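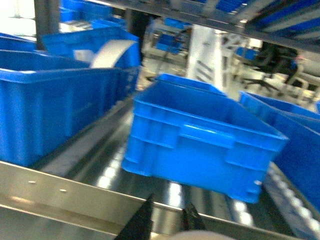 Blaue Kisten auf der Rollenbahn

Unsere Halle steht in Damstead. Seit September haben wir hier eine Rollenbahn für die Mehrwegkisten. Früher haben wir die Kisten mit dem Wagen gefahren, das war für den Rücken nicht gut.

Die blauen Kisten sind aus Kunststoff und haben außen Rippen, damit die Wand steif bleibt. In der Längsseite ist eine Griffmulde. Aus einer der hinteren Kisten schaut ein weißes Blatt über den Rand. Lose Zettel bitte immer herausnehmen, bevor die Kiste weitergeht.

Nicht alle Kisten sind gleich gebaut: Bei der hochgestellten hat die Wand im unteren Teil kleine Öffnungen für die Luft. In der Kiste rechts liegt noch etwas Rotes. 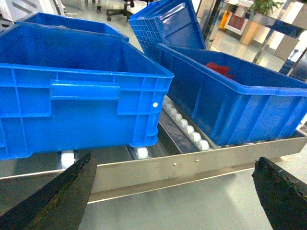

Kann man die Kisten auch für kurze Zeit ausleihen?
Für Betriebe in Sunden und Damstead ist das möglich, ab 10 Stück und für höchstens 2 Wochen. Die Kisten müssen leer und ohne Aufkleber zurückkommen. Bei mehr als 200 Stück brauchen wir die Anfrage schriftlich.

Stand der Seite: 10. März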